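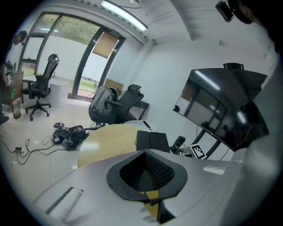 Lemcombe Hand-Held Demonstration Gripper

Sold singly or as a pair. Price 1790 for one, 2330 for two. Marker cards and one spare set of fingers included. Arm, mount and computer not included.

We resell a lot of teaching equipment, and most of it arrives with a video of somebody folding a towel. You have probably watched that video. What you want to know is whether your own people can pick this thing up on a Monday shift and record something your arm can learn from, so this page sticks to that.

What it does

You hold the gripper, squeeze, and do the job yourself. A wide camera records what the fingers are doing and a good deal of the room behind them. The software works out how the gripper moved, and the recording goes off for training. The arm stays switched off in its corner the whole time, and you don't need to own one yet. We would suggest owning one fairly soon, though. Demonstrations gathered for a robot you might buy someday have a way of never being used.

What it will not do

It will not feel what you feel. Squeeze too hard on a soft item and the recording shows closed fingers and nothing about the force. For press fits and stiff latches we still point people to the Ukdale, our remote-control setup, where the operator drives the real arm from a second one. The Ukdale is slower, it takes up half a bench, and people complain about their shoulders. But every motion it records is one the arm has managed at least once. With a hand-held tool you can easily record a reach that your arm can't make, and you may not find out until training is over.

It will also not turn ten minutes of casual work into a reliable skill. The maker's leaflet talks about teaching a task "over coffee." We asked for the details and are still waiting.

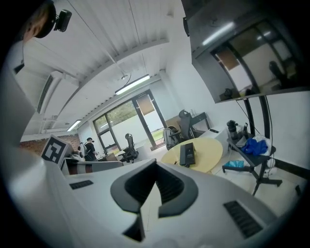 How we tried it

Adwoa Abugri runs our test bench and was against stocking this product, so she got the job. Over a stretch in February she recorded 103 demonstrations of one dull task, placing a cup on a saucer. After review she kept 68. The rejects were mostly her moving too fast, plus a run where the tracking drifted while she faced a blank wall. Trained on what was left, our arm did the task well with the saucer near where she'd had it and poorly with the saucer moved to the far side of the table. She went back and recorded more with the saucer in different places, and that helped.

Her opinion is that the gripper is fine and the leaflet is not. We agreed to stock it on those terms.

Things to check before ordering

Room. Tracking uses whatever the camera can see, so corners, furniture and window frames are all useful to it. Large shiny surfaces are less welcome. A plain white booth, which everyone assumes is ideal, gave us the worst results we had.

Fingers. The ones on your arm should match the ones on the hand-held unit. We sell them as a set for the Sartori wrist only. Other wrists need an adapter, and we'd like a drawing from you before we promise anything.

Software. Recordings open in Erum, which is sold separately. Export to other formats works, but you lose the finger-width track on older versions. Ask us which version you have if the menu doesn't say.

Hands. It is on the big side for small hands. Adwoa took a break every half hour and recommends the same — her later recordings without breaks were visibly worse.

One or two?

Buy one. If the task really needs both hands you will know within a week, and we'll take the single back against the price of the pair as long as the housing isn't cracked. Two-handed recordings take much longer to check, and both grippers have to track well at the same moment.

Delivery and returns

Units ship fully charged with a short printed guide, which we rewrote. Returns are accepted within the month if the fingers are unmarked. Marker cards can't be returned once they have been stuck to anything.

Page last checked Wed 24 March.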